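Robles Street Residents' Association
Minutes of the December meeting, held in the back room at Plola

Start: 7 p.m.
Chair: Leopoldo Contreras
Minutes: Rocío Rosales

1. Last meeting's minutes
Accepted, with one change. Item 4 said the parking trial "was welcomed by all." Two people in the room said they had not welcomed it. It now reads "was discussed."

2. Permit parking trial
Leopoldo read out the letter from Dadus, the firm running the trial for the city. It says the trial is "performing in line with expectations." R. Rosales asked whose expectations, and where they were written down. The letter doesn't say. It gives 124 permits issued and 104 marked spaces on the street, and calls this "a healthy balance." Several members said they could do the subtraction.

Dadus also says complaints have dropped. The complaint phone line was replaced by a web form in the same month, and the form rejects any address with a unit letter in it. Leopoldo thought this might be a coincidence. The minute-taker was asked to record that others did not.

Action: Leopoldo to write back asking for the complaint numbers month by month, and for the form to be fixed.

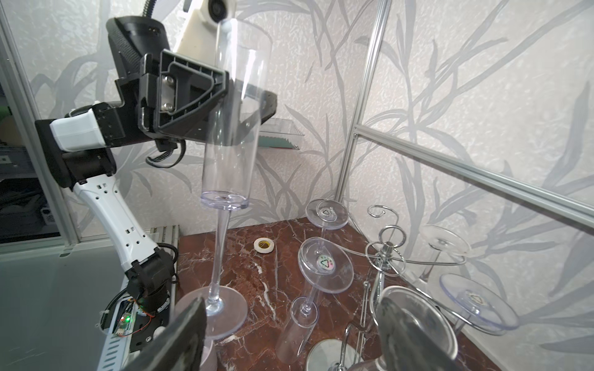 3. Movuvine app
A sales leaflet from Movuvine was passed around. The app would let neighbors rent out their driveways by the hour. The leaflet promises a "calmer street." It was pointed out that renting driveways to strangers brings more cars in, and that the fee taken by Movuvine appears only on the back, in gray type. One member was in favor and said people should be free to do as they like with their own concrete. No one disagreed, but it was not clear why the association had to put its name to it.

Proposal to endorse: not carried.

4. Speed bumps
The city has again said that a study is needed before any decision. The last study recommended a further study. Leopoldo will ask what the first one cost and whether a copy can be had.
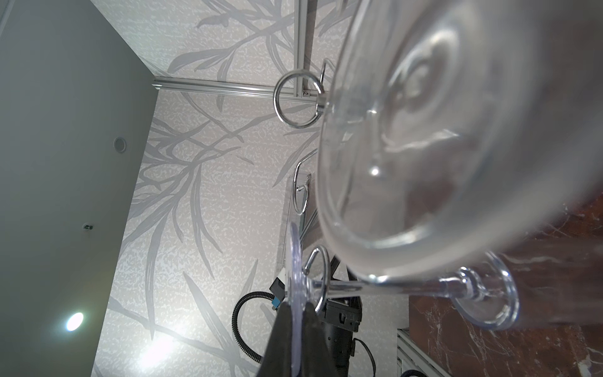 5. Street trees
Two of the new maples at the north end look dead. The contractor's view is that they are dormant. Members noted that they also looked dormant in July. To be looked at again in spring, before the guarantee runs out. R. Rosales to find out when that is.

6. Any other business
A request for a welcome sign at the corner was put off until someone can say who would pay for it.

Meeting closed at 8:40 p.m. Next meeting at Plola, same time, if the room is free.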